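Cómo clasificar y vaciar las cubetas metálicas de objetos pequeños

Guía de procedimiento para el personal de recepción y almacén. Centro de Stondstead

La presente guía describe la forma de tratar los objetos pequeños que llegan a las cubetas metálicas de recepción, desde su primera revisión hasta su traslado a la estantería. Sustituye a la versión de octubre y es de aplicación a partir del 16 de enero en los centros de Stondstead y Budville.

Material necesario

Guantes finos, paño de microfibra, etiquetas colgantes, bolsas transparentes con cierre, rotulador permanente y el cuaderno de registro del turno. Las etiquetas se solicitan a Wanda Rutkowska en paquetes de 100 unidades. No se admiten etiquetas adhesivas sobre tejido ni sobre punto.

Paso 1. Preparación de la cubeta

Antes de recibir objetos, la cubeta deberá estar vacía y limpia. Se pasará el paño por el fondo y por las paredes interiores, prestando atención a los ángulos, donde se acumulan polvo y restos de papel. Las marcas de desgaste del metal no requieren intervención. En cambio, toda rebaba o arista cortante se comunicará a Eckhard Ackermann y la cubeta quedará retirada hasta su reparación.

Si el fondo presenta orificios, no se depositarán directamente sobre él monedas, anillos, tornillos ni piezas similares. Para estos casos se utilizará una bandeja interior.

Paso 2. Disposición de los objetos

Los objetos se colocan en una sola capa, sin apilar y con espacio suficiente para tomarlos de uno en uno. Las fundas alargadas se sitúan junto a una pared, y los frascos y botellas, tumbados y con el tapón comprobado. Las bolsitas de cordón se dejan planas. Conviene recoger los extremos del cordón para que no se enganchen con los objetos vecinos.

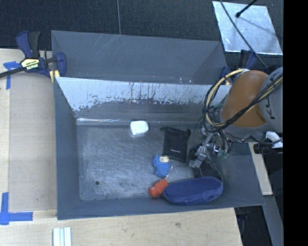
Cada cubeta se revisa completa antes de pasar a la siguiente. No está permitido trasladar objetos de una cubeta a otra durante la revisión, aunque estén contiguas, salvo autorización del responsable de turno.

Paso 3. Clasificación por grupos

Textiles y punto. Comprende bolsitas, muñecos tejidos y accesorios de tela. Se sacuden suavemente y se comprueba que no tengan hilos sueltos. Los muñecos con parches o piezas cosidas se sujetan siempre por el cuerpo, nunca por el parche.

Envases. Se verifica el cierre y se limpia el exterior. Un envase con contenido desconocido no se abre: se introduce en una bolsa transparente y se guarda en posición vertical.

Estuches y fundas. Se abren sobre la mesa, nunca sobre la cubeta. Si contienen algún objeto, estuche y contenido se registran juntos, con un único número. Las superficies de tela se cepillan en seco.

Piezas sin identificar. Los bloques, tapas y fragmentos cuya utilidad se desconozca se conservan aparte durante 60 días. La decisión posterior corresponde a Konrad Jasińska.

Paso 4. Etiquetado y registro

En la etiqueta figurarán el número de orden, el color predominante y el grupo. La descripción debe ser breve y comprensible para una persona que no haya visto el objeto. Se evitarán expresiones como «varios» u «otros». La numeración del presente periodo comienza en el 970 y es común a los dos centros, por lo que debe consultarse el último número asignado en el programa Wustix antes de escribir la etiqueta.

En las bolsitas de cordón, la etiqueta se ata a uno de los extremos. En los muñecos de punto se introduce en la bolsa, sin perforar el tejido.

Paso 5. Vaciado y traslado

Los objetos se retiran comenzando por los más frágiles. A continuación se llevan a la estantería Szulc, que dispone de nueve baldas identificadas por grupo. Los envases ocupan siempre la balda inferior.

Una vez vacía la cubeta, se repetirá la limpieza del paso 1 y se anotará la hora en el cuaderno. Las dudas sobre el registro se dirigirán a Eun-ji Bang, y las relativas al espacio de almacenamiento, a Waldemar Czerwiński.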